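Tables and worktops at Saltska

We have spent a good deal of August going round the workshop with a cloth in one hand and a notebook in the other, and it seemed a shame to keep it all to ourselves. Many of you write to ask how our pale tops look in ordinary daily use -- and whether they suit a busy room. The Prundar is still the one we're asked for most, at 899 with delivery, and the Ellska follows close behind for smaller rooms. Do ring us if you'd like a sample to keep by the window for a few days.

Pale beige tabletop
A soft, quiet colour, and one we never tire of.

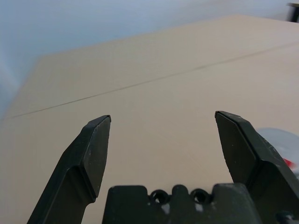 Visiting us
The showroom on Juntunen Lane opens at 10, and the kettle is usually on.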